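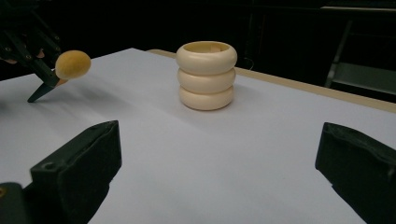

Posted by the workshop blog, Tuesday | Filed under: Open days, How-to

How to run a ball-and-rings table at your open day

We had our open day at the Powell building last month and the table that got the biggest crowd was the one I'd put the least money into. A yellow ball, three cream rings stacked up like a little cup, a sheet of white paper and a robotic hand. I've had a few messages asking how we set it up, so I'm writing it all down while I still remember (my notes are mostly on the back of a parking ticket).

What you need

A hand or gripper you trust. Ours is a black jointed one and we drive it with Sistico, but any control software that lets you save positions will do. Then a small ball, three rings that sit on one another without wobbling, a big sheet of white paper and plenty of masking tape. Get 2 of every ball. They roll under things.

Step 1. Cover the table

Use one large sheet if you can get it. Joins catch on fingertips, and visitors love pointing them out! I leave a strip of bare wood showing along the back so I can see if the paper has crept. White makes the black fingers easy to follow from a few rows back, and you get nice soft shadows which help people judge how high the ball is.

Step 2. Build the stack

Put the rings down one at a time and look at them from above. If you can see straight down the hollow middle, you're fine. Draw a faint pencil line round the bottom ring, as you'll be rebuilding this all day long and you want it back in the same place each time.

Step 3. Teach the pick

Bring the hand in from high up, fingers angled down, and come down slowly. Save a position just above the paper before you close on the ball. I want it held near the tips, not tucked into the palm, so that it can drop cleanly later on. If the fingers are pointy, do keep an eye on the lowest one. I spent most of a morning sorting out a tip that kept scratching the paper, and all it needed was lifting the saved position a few millimetres.

Step 4. Teach the place

Lift first, then go across, then down. I know it looks slow. The short cut is a diagonal, and the diagonal takes the top ring with it. Save one position directly over the opening and open the fingers there. Our first go at this was at the Futberg fair and I skipped the lift, and we spent the afternoon chasing rings.

Step 5. Run it with people watching

Set the speed to 40 per cent. Full speed is great fun for us but visitors can't see what's going on, and small children step back from it. A full cycle with talking takes us up to 2 minutes, and that's about as long as a family will stand still anyway.

Say what's coming before each move. "It's going to lift now" is plenty. Let somebody choose where the ball starts, inside a taped square, and you'll have them for another three goes.

If it goes wrong

Ball squirts out: close more slowly, or lower the grip a touch. Stack shifts: check the tape at the corners before you touch the program. Hand stops halfway: with ours it's nearly always a cable that's been nudged, so look there first.

We had 300 people through the door and changed the paper at lunch. The Breris lot have asked to borrow the rings for their own day in June, so I need to find the box they came in.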